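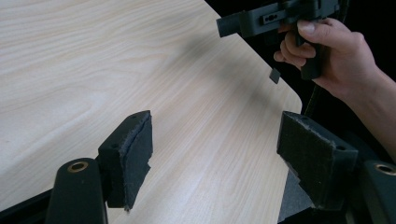
件名: Re: 家事ロボットはもう使えるのか

みなさん、こんばんは。火曜の勉強会に出られなかったので、スレッドをさかのぼって読んでいました。盛り上がってますね!

Pranab Khanさんの投稿:
> 洗濯物をたたむ動画はずいぶん増えましたが、うちの作業場に来てほしいかと聞かれると
> まだ迷います。Stanitzの展示で見た機械は、タオル1枚に48秒かけていました。
> 家事より工場の細かい片付けのほうが先に実用になる、という見方に賛成の方はいますか。

賛成に一票です。ただ、工場なら簡単かというと、そこがまた面白いところで。

うちでMolterの腕を試しているのは、板金部品を台から取って箱に入れるだけの工程です。人間なら考えもしない作業なのに、薄くて穴だらけの部品になると急に難しくなるんですよ。指先をどこに当てるか、縁をつかむか面を挟むか、寝ている部品をどう起こすか。人が手でやっているのを見ていると、無意識にちょっと傾けてから持ち直しているんですね。この「ちょっと」を機械に覚えさせるのが本当に楽しい(そして腹立たしい)です。

5月から記録した試行は1,600回になりました。平らな部品ならもう安心して任せられます。曲げの入ったものは、向きがそろっていればなんとか。ばらばらに積まれていると、まだ人が横につきます。それでも去年の自分に見せたら信じないと思います!

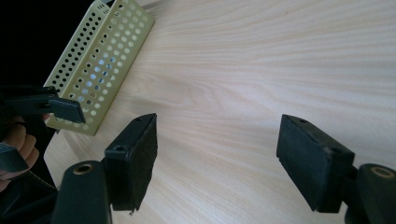

Majumderの現場からもひとこと。うちでは穴あきの部品だけ、今も人が並べています。機械が遅いのは待てるのですが、落として縁が曲がると後の工程が全部止まるので。指先のパッドを替えた方がいたら、持ちがどのくらいか教えてください。

パッドの件、私も知りたいです! うちは週に2回交換していて、さすがに多すぎる気がしています。フェルト系とゴム系を比べた方、ぜひ結果を流してください。

それから家事のほうですが、Dandumonの食器片付けのデモを見た方はいますか? 皿を立てるところがうちの板金の作業とそっくりで、同じやり方が使えるのではとわくわくしています。手順のメモは、読める字に直してから次の便で送りますね。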